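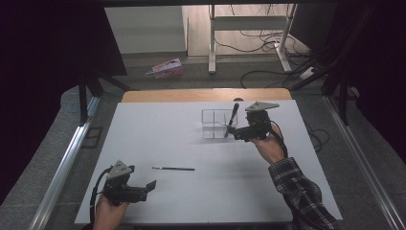 Monday, and the sleep thing has entered its third week. Carys Morgan swears by it, so of course I'm doing it: no screens after nine, the tea, the breathing, and the little paper chart where I'm supposed to rate my night from 1 to 9. I gave last night a 4. I have no idea what a 4 is. I've never been able to compare one night of being unconscious with another, and I suspect most people who fill in these charts are rating their breakfast. The program (it's called Wedia, which sounds like a cough drop) also wants my evening put away in compartments, like a black marker going into a clear plastic organizer, work in one slot and family in another and worries in a third, with the lid on before bed. Fine. Mine don't sort like that. Work is a worry, and so is my sister, and the worry about my sister is partly about work.

Woke at ten past three again. Lay there doing the breathing. In for four, hold, out for longer than feels polite. I got annoyed at the counting and then annoyed at being annoyed, and at some point it was light out. The booklet says waking in the night is "your body asking a question." My body was asking whether I'd paid the water bill. I had.

Meifang called at lunch and I told her all this and she laughed at me for a good while. She slept badly for most of her thirties and tried the magnesium, the heavy blanket, the pillow with the hole in it. Then it got better. She says she was on the pillow at the time, so the pillow got the credit, and she bought one for everybody that Christmas. I still have mine. It's in the hall closet under the beach towels. I asked if she really believed it was the pillow and she said she believed it enough not to go back to the old one. I thought about that all through the afternoon meeting.

What bothers me is the testimonials. There are 1,062 of them on the Wedia page, and I read far more than I should have (before nine, let the record show). They all go the same way. Terrible sleeper for years, doubtful at first, a friend talked me into it, changed my life by week 2. Where are the people who quit on day five? Did they just not write in? I wouldn't have written in either. I'd have put the tea at the back of the cupboard and said nothing to Carys.

Weidong thinks I should see a real doctor and he's probably right, but I know how that goes too. They'll ask about coffee. I'll say two cups and it's over three, and we'll both nod.
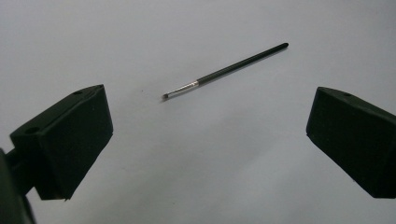
The evening part is the hobby. We're meant to have a "quiet hands" activity, and I picked watercolor because Anqi had a spare pad and said I couldn't do any harm with it. I don't mind it, I'll say that much. I set everything out too early and then mostly sit there, with one thin dark-handled paintbrush lying crosswise on a bare pale table, and it looks so much more restful than I feel. Painted a pear. It came out as a sort of hill. Larasati came through for a glass of water and asked if it was Cilodham, where we went that wet summer, and I said yes.

Here's the annoying bit, though — I did yawn. A proper one, around the second hill. Could be the painting, could be that I've been up since ten past three. I don't see how anyone would tell the difference, and the chart has no box for it.

Tea's gone cold. It tastes like hay either way. I'll finish out the month because I paid for the month, and I'm keeping the phone in the kitchen tonight. Must remember to call the dentist back tomorrow and move the Thursday thing.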